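## 4. Clearing and washing up

Read this section before you use the Wistby tableware set for the first time. It covers the plates, the round tray and the basin. Cups are dealt with in section 3.

### 4.1 Clearing the table

1. Leave the plates on the tray and scrape any solid food into the bin.
2. Look for red or pink marks. Beetroot, berry juice and tomato sauce stain the pale glaze if left overnight.
3. Sprinkle a little cold water over the marks and wait 3 minutes.
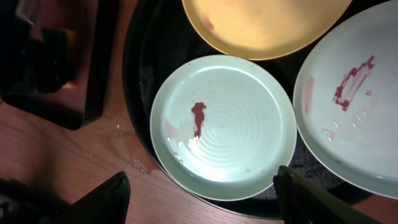
4. Lift the plates off one at a time and carry them to the sink. Use both hands - the rims are smooth.
5. Wipe the tray with a damp cloth. Do not soak it.

**Note:** The green plates have fine ridges on the base, and sauce settles in them. Wipe along the ridges first, then across.

### 4.2 Washing

1. Stand the basin on a level surface and run in a shallow layer of water, no hotter than 60 °C.
2. Add a small squirt of washing-up liquid.
3. Wet the sponge and squeeze it out once. Use the foam side for the plates and keep the green pad for pans.

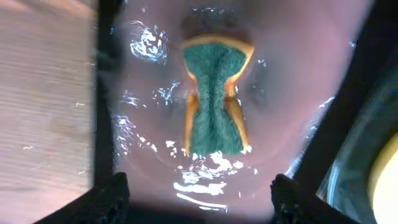 4. Wash the yellow plates first, then the green ones. Change the water when it turns pink.
5. Rinse under the tap and stand the plates on edge to dry.

**Caution:** Do not use bleach or scouring powder on the glaze. Damage caused by either is not covered by the guarantee.

### 4.3 Marks that will not shift

Spread a paste of bicarbonate of soda and water over the mark, leave it for 60 minutes and rinse. Repeat once if needed. For replacement plates, write to Kimie Honda at Wistby customer service.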